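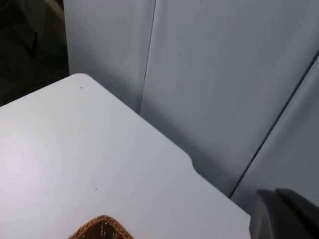 Anežka Doležal loved a table with nothing to hide, and the one in the back room at Skoston was the best she had ever leaned on. She had wanted one like it since she was nine! It was pale and smooth, with a rounded corner at the back and a funny little scoop bitten out of the edge, exactly where you could rest a thumb while you were thinking. She rested hers there now, on a Thursday evening in September, and tried to work out how to play Halás with one ball.

Halás was her grandmother's game. You needed a basket, a ball, a table and somebody to argue with. The rules had come over from the old house in a notebook, 81 of them in pencil, and most of them were about the arguing. The set itself had gone to the winter fair at Danness one year and never come home, all except the green ball, which had spent the fair in Anežka's coat pocket.

"So we find another basket," said her nephew Petr, who was ten and had already found one. He had been under the stairs and come out with fluff in his hair, beaming.

It was wicker, a wide shallow one with round corners, the sort you'd put rolls in. Anežka ran her finger along the braid and laughed out loud. Grandmother's had been deeper, and it had smelled of apples, but oh, this would do nicely!

"Rule one," she said. "The ball starts outside, on the right. The basket gets the left because the basket is older."

"Is it older?"

"Rule two, no questions during rule one."

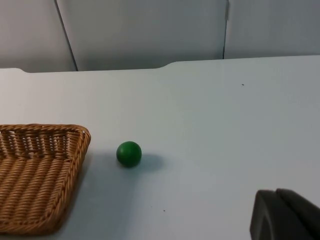

The Second Turn

Petr turned out to be wonderful at it. He challenged everything. He wanted to know whether a ball on the rim was in or out (rule 14, it belongs to whoever saw it first), and whether you could talk while the other person was reaching. You could, you were supposed to! That was half the fun, and her grandmother had once recited an entire train timetable to put the priest off his shot.

They played to 749, which was the proper number for a weeknight. On feast days it was 2000 and you stopped for soup. Anežka was ahead until Petr discovered the Drorker, a move so old she had forgotten it herself. You go all the way down to the bottom of the basket, and you hold there, hardly above the weave, until the other player calls it. Call too early and you lose the lot.

She didn't call. He didn't call either. The clock on the landing went on ticking and she could feel a giggle coming up from her shoes. 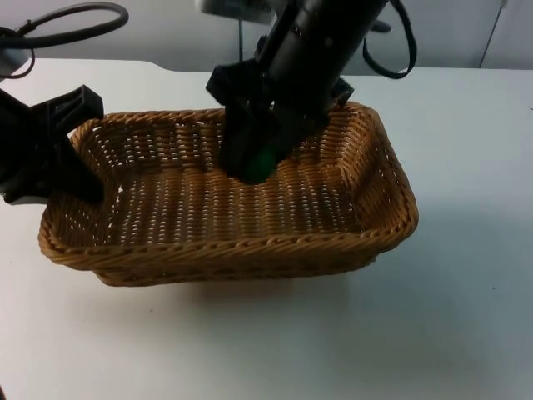
The Drorker, a bit of green just showing above the weave.

"In!" she shouted, much too early, and Petr whooped so loudly that his mother came up to see what had broken.

So he won, fair and square, and then they had to explain the whole thing to his mother, who remembered it differently. She was sure the basket went longways to the players. She was sure, too, that the loser had to leave the ball where it was for the night, right there on the floor of the basket, so the luck could settle.

"That's not in the notebook," said Anežka.

"It's on the back cover," said her sister. "You never read the back cover."

Anežka went and looked. There it was in the tiny slanting hand, rule 82, with a little drawing of a ball beside it.
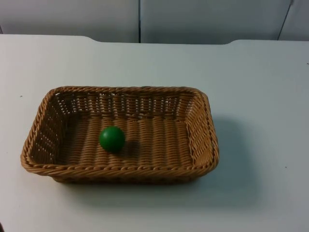
She read it out twice for the pleasure of it, and then Petr read it, doing the voice, though he had never heard the voice. It was past ten and he ought to have been in bed. His mother pulled up a chair instead and asked who was keeping score tomorrow - and could she please, please go first.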